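Cold brewed tea: who else is doing this all year round?

Trovcombe Tea Board > Brewing > Cold and iced

teapot_hen
Posted January 7, 2025
I know it's the wrong weather for it but I have to tell someone. I started putting leaves in cold water back in August when the kitchen was unbearable, and I've never stopped! Oolong is the big surprise for me. Brewed hot, the one I get from the shop in Retstead goes a bit sharp on the second cup. Left in the fridge overnight it's all peaches and cream.

My method is very plain. Five grams of leaf, a jug of tap water, lid on, into the fridge before bed. Strain in the morning and drink it out of glass, so you get the colour.

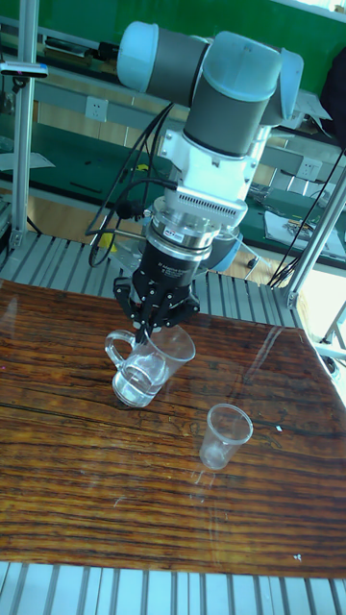

I've tried green, white, two oolongs and a Darjeeling so far. The Darjeeling was thin and I'd like to know what I did wrong. Nine hours, same amount of leaf as the others.

marrowfat
Nine hours is plenty for green and nowhere near enough for a Darjeeling, in my view. Give it 11 and a bit more leaf. Also what's your water like? Ours is so hard it leaves a skin on anything hot, but cold it behaves itself beautifully.

Kazimír Oravec
Sorry, I have to disagree with marrowfat on the time. I think more hours only gets you more of the same thinness. What Darjeeling wants is a splash of hot water first, just enough to wet the leaves, wait a minute, then top up with cold. The smell when you do this! I make it every weekend and my wife, who is a coffee person, now takes the first cup.

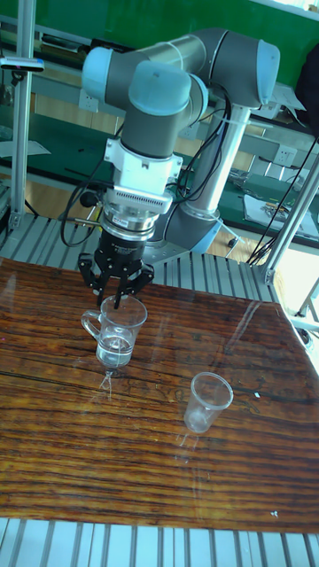
You can do the same with rolled oolongs, they open much quicker. Don't bother with Japanese greens, they are lovely without any help.

marrowfat
But then it's not cold brew, is it? It's weak hot tea that's been left to go cold. Half the joy for me is that no kettle is involved.

Kazimír Oravec
Call it what you like, it tastes better :)

lidless
Can I put in a word for the jug? I used a jam jar for years, then a narrow bottle from Pornum (nice looking, impossible to get the leaves out of, I was poking at it with a chopstick). Now I use a wide clear pitcher with a big handle and it's a joy to pour from.

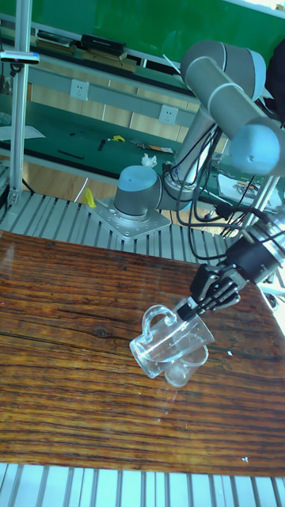

Clear pitcher and the smaller glass cup

The wide mouth means you can get your whole hand in with a sponge. Mine lives in the fridge door from one end of the week to the other.

teapot_hen
Ooh, I hadn't thought about the cleaning. Kazimír, I'm trying your splash tonight with the last of the Darjeeling. Marrowfat, I'll do yours alongside, same leaf, and report back. No arguing until then, please!

hubacek_fan
Has anyone done this with the Hubáček smoked black? I was sure it would be foul and it's gorgeous, like a bonfire three gardens away. 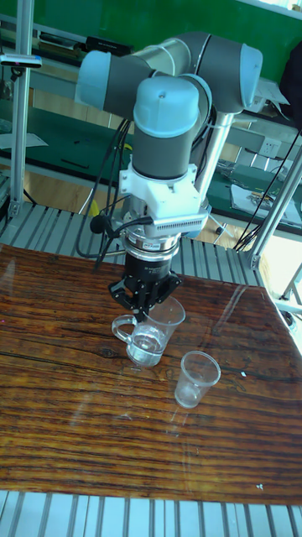 Smoked teas do need a lighter hand than the others. I use 3 grams and taste it after five hours, then every hour or so until I like it. I only ever pour a small amount to taste, too. Water up to the halfway point of a clear glass mug, like that one, is as much as I'd want of a smoky tea in one go, and it leaves room for a slice of orange if you're feeling fancy.

marrowfat
Orange in a smoked tea. I'm going for a lie down.

lidless
No, try it, it's really good. Peel only though, the juice makes it go cloudy.

teapot_hen
Right, both Darjeelings are in the fridge with labels on. Does anyone strain through paper or is a sieve fine?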